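October, glass bench, afternoon

Second go at the Rosness tumblers, green rim. Gather came out at 582 grams against the 532 Vaughan wrote on the card, so everyone gets a heavier drink. Rim color took on the first dip. Foot still wanders. Raffaele calls this character and would like to charge for it.

Into the Ogilvie kiln with the batch, 20 minutes' soak, then down slowly. Lost one to the jacks, my fault, and one to conversation.

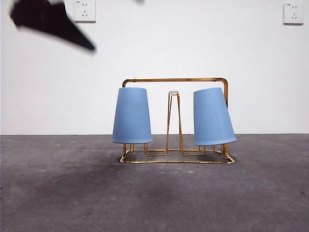
White wall, two outlets.

Tomorrow: smaller gather, new card, less conversation. Vaughan to order more green.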